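Writing Rules for Hand-Held Gripper Recording
Project report, Applied Automation Practice
Group: Hülya Soylu, Ozan Bozkurt, I-hsuan Kong
Supervisor: Nesrin Coşkun

What we set out to do

Our group wanted to write a set of working rules for recording demonstrations with a hand-held gripper, short enough that a new student would read all of it before picking up the tool. We called the rule set Harkon. The first draft was four pages long and we loved it, and then we watched Arnel Mangubat try to follow it (he had never held the gripper before) and cut it down to one page that same evening!

The starting point was the lab's older Özkan checklist. It is good on charging, storage and cable care, but it says very little about the person doing the recording or about the room. Those were the parts we found most fun to work on.

How we worked

We recorded in September, 1,836 clips in all, using soft toys, boxes, trays and printed cards. Ozan and Hülya did most of the handling. I-hsuan reviewed clips the next morning with the draft rules open beside her and marked every clip where a rule was broken or where two rules disagreed. We met after each review and changed the wording on the spot.

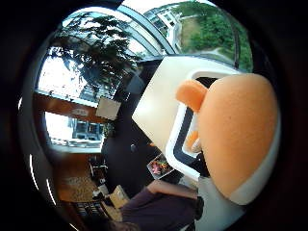

Section 3: Rules on people and surroundings

3.1 Anyone whose hand or arm may come into view agrees to it before the session starts. We first wrote "face" here, and Nesrin asked us why a sleeve and a forearm should be treated differently. Good question, and we changed it.

3.2 Check the windows. A fisheye lens takes in far more than the object you are working on, and through a glass roof it will happily record the trees, the hillside and the building across the way. If a window looks into someone's office or home, turn your back to it or pick another spot.

3.3 Signs and papers on the walls count as part of the recording. Read them before you start and take down anything with a name or phone number.

3.4 Soft objects get a slow approach. A plush toy pushes back against the side of a tray, and beginners tend to squeeze harder. Close the gripper until it holds, then stop.

3.5 When a second person is helping, only one of you moves at a time. Say "mine" and "yours" out loud. It feels silly for the first ten minutes and then you can't work without it.

What changed between drafts

With the first draft, 63 clips were marked for a broken rule on people or surroundings. Most were 3.2, which at that point was a single vague line about "background." For the second draft we rewrote it with windows named directly, and we asked everyone to make one slow turn on the spot before recording. We really like that turn! It takes a few seconds and you notice things you had stopped seeing.

Still open

We did not settle how long clips with bystanders should be kept. Hülya wants them deleted the same day, Ozan wants a short review period so the person can be asked. The current text leaves it to the supervisor. We would also like to try the one-page version with a group outside our course, and Arnel has offered to run that next term.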